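# About Jundora

Jundora tests robot grippers, arms, wrist cameras and controllers for companies that are about to buy them. We don't make any of this equipment and we don't sell it. Customers send us the parts they want to hold, and we tell them which hardware held them, how often, and what it took to set up.

The company was started by Salamatu Zakaria, who had spent several years putting packing lines into food plants. Twice she had installed a gripper that did fine in the supplier's video and then dropped fruit on the floor for a month. She rented a bench, bought two used arms and began testing for other people. There are 12 of us now, and she still reads every report before it goes out.

## What we test

Most of our work is with two-finger and three-finger electric grippers, along with the fingertips that go on them. Tips are where a lot of the trouble is. A gripper with plenty of force will still lose a plate if the pad is too round or too hard, and changing the pad costs far less than changing the gripper.

We also compare controllers. A customer often has one arm and two or three ways to run it, and wants to know which one gives smooth motion at the speed they need. Camera tests are usually added on to one of these. We look at where the camera is mounted, what the fingers hide from it, and how much blur there is when the arm moves.

For household and food items we use a white table and a standing set of objects that includes plates, fruit and small toys. Customers can add their own. Every gripper gets the same objects in the same order.

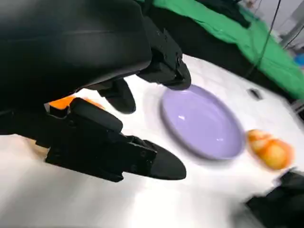 *Wrist camera view with the jaw open, plate and fruit on the table.*

A standard comparison is 300 picks per gripper, split across the object set. If two grippers finish close together, we run them up to 2,000 picks and check the pads for wear at set points along the way. A pick counts when the object is lifted, carried to the mark and put down without being dropped or damaged. We log slips separately, as some customers can live with a slip and some can't.

## What you get

You get a written report, the full log, and the camera recordings from every run, including the bad ones. The report names a first choice and says where it did poorly. If none of the hardware suits the job, the report says that too.

Our own logging software is called Rana. It records gripper position, motor current and camera images on one clock, so you can see what the fingers were doing when something slipped. Customers can keep using it after the test at no charge. Prolon is the object set, and we sell it separately to labs that want to repeat our tests on their own bench.

## Working with us

Most jobs take 3 weeks from the day the parts arrive. Customers are welcome to come in and watch, and Tuesday is the best day for it, when the benches are set up for the week's runs. Please let us know ahead of time so we can have a pair of safety glasses ready.

We share a building with Cultesora, a machine shop that cuts our brackets and adapter plates. If your gripper doesn't fit our arms, send us the bolt pattern with your first email and we'll have a plate made before it gets here.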